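Search this site
Search Go

Manipulation section: board work, term two

Posted in March by the Skilia newsletter desk

The manipulation section of the Skilia student robotics club has moved from single-arm exercises to the two-arm assembly board. The board is the one specified for the Sembiring round, in which each team places a set of small parts into matching slots and holes under a fixed time limit. Members who joined after the winter break should read the rules sheet before booking a slot, as the scoring changed in January.

A run is scored out of 1000. Points are given for each part seated fully. A part that is left leaning in its slot scores half, and a part that leaves the board scores nothing and may not be recovered by hand. The section's best practice score so far is 706, set with the left arm parked and the right arm doing all the placing. Most of the lost points came from the small pegs. The larger cylinders are slower to pick up but forgiving once they are over the outline.

Work this month is on three items:

- Grip height on the short pegs. Fingertips set too low touch the board before they close.
- Wrist angle at the far end of the board, where the right arm has the least room to turn.
- Parking pose for the left hand. It should stay high and clear of the board until it is called.

The control code is kept in the Nundent repository. Version 2 of the grasp library is now the default, and version 1 scripts will not load without the compatibility flag. Please do not edit the shared pose file during another group's booking. Copy it, rename the copy and point your own script at it.

Logs should be saved after every run, including aborted ones. The aborted runs are the ones we have been short of, and the timing group needs them to find out where the hand hesitates before closing.

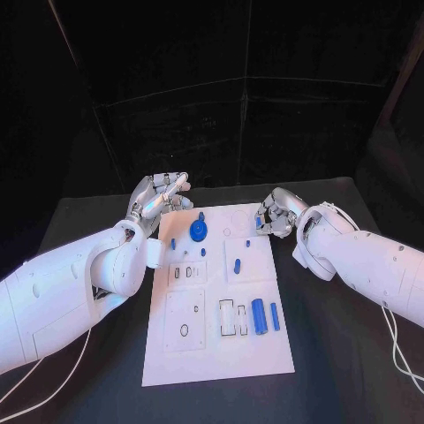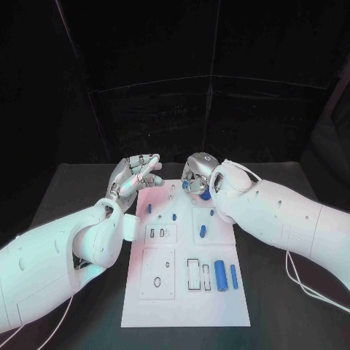
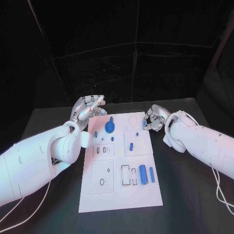 Right hand at the far end of the board with a small blue part, left hand raised over the opposite corner.

Reading time: 2 minutes

Booking for the board opens at 4 p.m. on the first school day of the month. Each group may hold one slot at a time. Groups preparing for the Zultinitz open day have priority until the end of April, after which the normal order applies.

Recent items
Changes to the Sembiring scoring sheet
Moving old scripts to grasp library 2
Zultinitz open day: what each section will show
Cable routing notes for new members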